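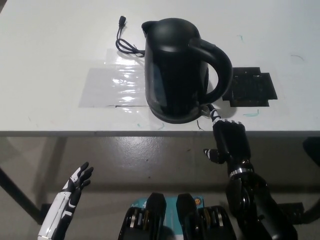

Marion Rennie looks after the two-handed robot at the Galtmont workshop, and on the Wednesday when I visited her she was already at the machine at 9 in the morning. The kettle work was to start at 10.

"First I do the hands," she said. "Always the hands, before I touch any software."

She has a short routine for this. Every finger is bent slowly by the motor, one after another, and she listens. A dry joint makes a small clicking, which she learned to hear in her former job at Sollton, where she repaired packing machines. After this she holds the wrist and tries to turn it with her own force. If it gives even a little, the screws of the ring must be tightened again.

I asked which part causes her the most trouble.

"The right thumb. We have changed its cable three times since January. The thumb is doing more than the others, and the cable is rubbing in one place near the base. Purska sent us a softer sleeve for it, and I think it is better, but I would not yet promise."

The kettle is a hard task for the hand, she explained. The handle is big and the body is smooth, so the fingers can slip when the robot takes it from the wrong side. For this reason she checks the zero position of each finger every morning, and she writes the values in a paper notebook. Her colleague Pollock would prefer a spreadsheet.

"He is right, maybe. But my gloves have grease on them, and the notebook does not mind."

About the table she is also strict. It must stand at the same distance from the robot each day, and she measures this with a steel ruler from the front edge. A difference of 2 millimeters she accepts. With more than this, she moves the table and begins the check again.

What would she change, if she could choose freely?

"The covers of the forearm. To reach one connector I must remove all of them, and then I have a box of little screws and one is always missing. I have asked for a small door there. They said perhaps in the next version."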